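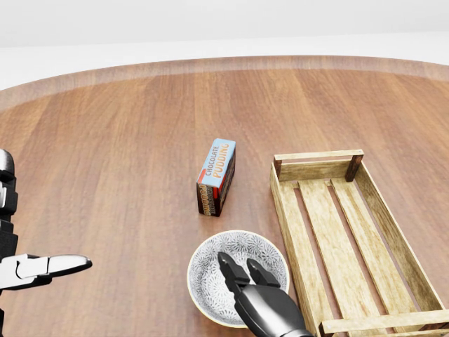
3. 導入先の作業と調査方法

調査対象は、食品の詰め合わせを扱うFolmont社の出荷拠点である。同社では2月から、箱物の菓子類を木箱に移す作業に双腕ロボットを用いている。機種の選定と動作の設計はAsudexが担当した。導入前、この工程は立ち作業で、作業者は品目ごとに箱の向きをそろえ、木箱に詰め、伝票と照合していた。現在、人が受け持つのは照合と例外処理、それに動作の事前確認である。

聞き取りは工程に関わる作業者と班長に対して行い、あわせて作業日誌600件を読んだ。日誌のうち71件に、ロボットの停止後に人が手を入れたという記述があった。記述の多くは短く、「箱の向き直し」「器をどかした」といった程度にとどまる。停止の時刻は書かれていても、復帰までに何をしたかは書かれていないことが多い。この点は聞き取りで補った。

事前確認には、シミュレーション上の作業台を用いる(図2)。新しい品目が入ると、担当者は箱、器、木箱の配置を画面上で決め、左右の腕の動きを見てから現場に渡す。以前は班長が新しい品目の詰め方を口頭で伝えていた。班長の一人は、教える相手が画面の向こうに移った感じがすると述べた。一方、手の早さで評価されてきた作業者からは、自分の仕事がどこで見られているのか分からなくなったという声があった。 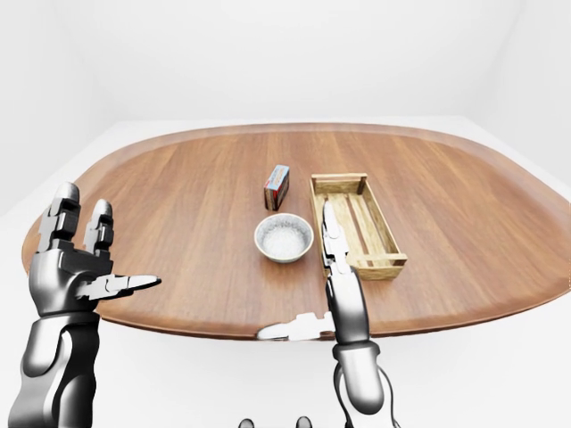 図2 事前確認に用いる作業台。木箱と器、箱を卓上に置き、両腕を卓の手前側から伸ばした配置。

自動化によって、この工程の作業者の仕事は減ったのか。

詰める作業に使う時間は減ったが、確認と復帰の仕事が加わったため、勤務時間は変わっていない。

3.1 役割の再配分

Rao(以下、調査協力者のJagadeesh Raoを指す)は、導入時に班の編成を見直した担当者である。彼の説明では、当初は例外処理を専任の2名に任せる予定だった。しかし停止は詰め合わせの切り替え時に集中し、専任者だけでは対応が遅れた。そこで班の全員が復帰手順を覚え、交代で受け持つ形に改められた。手順書は同社のNondano拠点で使われていたものを下敷きにしている。

交代制になってから、日誌の書き方にも差が出た。画面での事前確認を経験した作業者は、停止の原因を配置の問題として書く傾向がある。経験のない作業者は「止まった」とだけ書くことが多い。賃金区分の扱いは調査時点で決まっておらず、次節で改めて取り上げる。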